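Likstead two-arm bench cell
Supplier: Ument
Order code: 521
Working height: 700 mm
Arms: 2
Handling guide supplied: Pornora, issue 3

The Likstead is a bench cell for two light arms working over the same table. It is sold to teaching labs, packaging trials and small development teams. Each cell comes with Pornora, our handling guide, and the sections below give the parts of it that buyers ask about before ordering.

Shared objects

A bag, cloth or sheet held by both arms needs its own rules. Under Pornora one arm is named as the lead for the whole task and the other follows. The follower does not close its fingers until the lead reports that it has stopped. If either arm loses its grip, both stop where they are and the operator decides what to do next. They don't open.

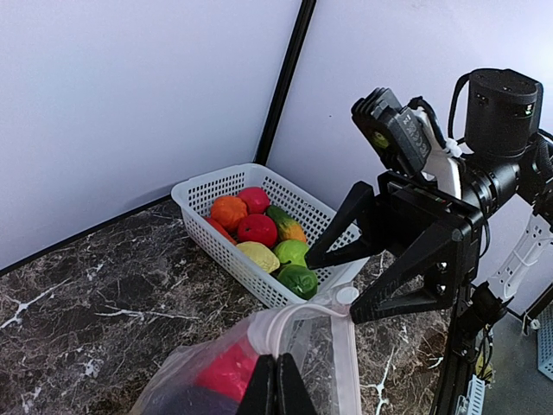

Clear zip-top bag beside a basket of artificial fruit and vegetables.

Set the finger force on the thinnest material in the task. For zip-top bags that is usually the film, so a force that suits an apple may be too high. Start low and raise it in small steps, with the bag empty. Write the final value on the task sheet.

Do not use the zip slider as a gripping point unless the task is to move the slider.

Approach distances

Fingers from opposite arms will come close to each other when they work on one bag. Pornora sets two speed zones. The outer zone covers most of the table and allows normal speed. The inner zone surrounds the shared object, and inside it both arms drop to the slow setting. The inner zone moves with the object – it is not a fixed box on the table.

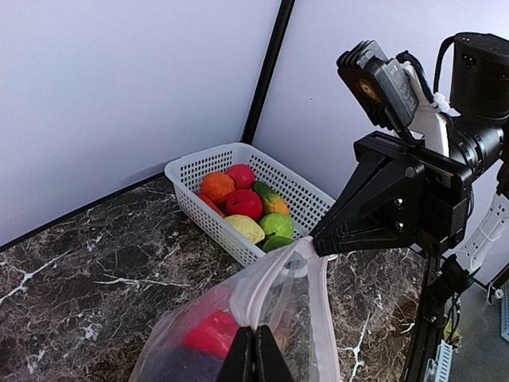 A gripper at the upper edge of the bag, with fruit in the basket behind.

Wrist cameras count as part of the arm. Include the housing, the bracket and any cable loop when you enter the collision shape. Leaving out the loop is the most common fault we find on site visits. Cables tied too tightly are the second: with power off, turn the wrist by hand through its full travel and check that nothing pulls.

Panels, posts and table

The Likstead has pale plain panels at the back, left and right, with black posts at the back corners. The panels are there to give the cameras an even background. They are not guards and must not be treated as guards in a risk assessment. Anyone within reach of the arms should be able to get to a stop button without leaning over the table.

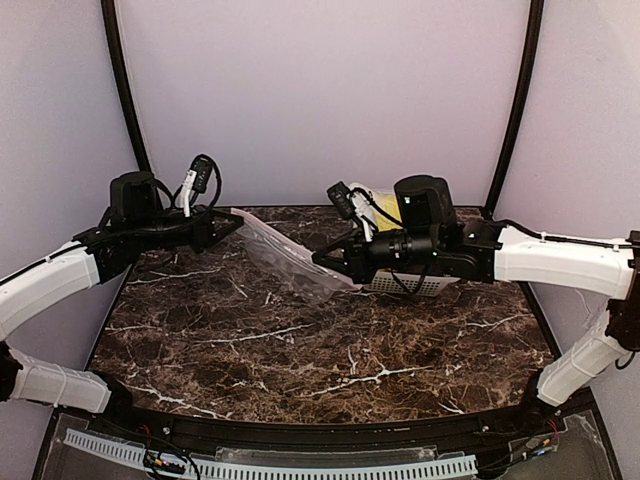 Both arms holding the bag over the table.

The table has a dark marble pattern. Buyers who need a plain top should say so with the order. Whichever top is fitted, run the camera checks again after changing it.

Keep the front edge clear of loose tools. Wiring should be inspected weekly, with the supply off, and any connector that has worked loose should be refitted before the next session.

Starting positions 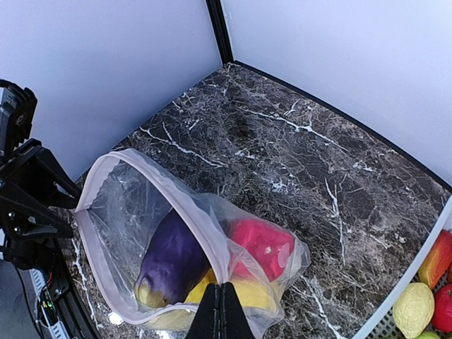
Reading time: 3 minutes

A run starts only when every item on the task sheet is on the table. An eggplant lying inside an open bag and a lemon in a basket are two different starting states and need two lines on the sheet. Record whether the bag is open, which way the opening faces and what is already inside.

Use artificial produce for set-up. Real fruit may be used afterwards, but it has to be changed daily and the fingers wiped down between batches.

Operators put items back by hand only when both arms are parked and the motion enable is off. A paused arm is not a parked arm.

Ordering

Quote code 521. Quiroga finger sets are ordered separately and fit either arm. The guide is revised each February, and registered owners are sent the new issue free of charge.

Page last checked 2020-10-06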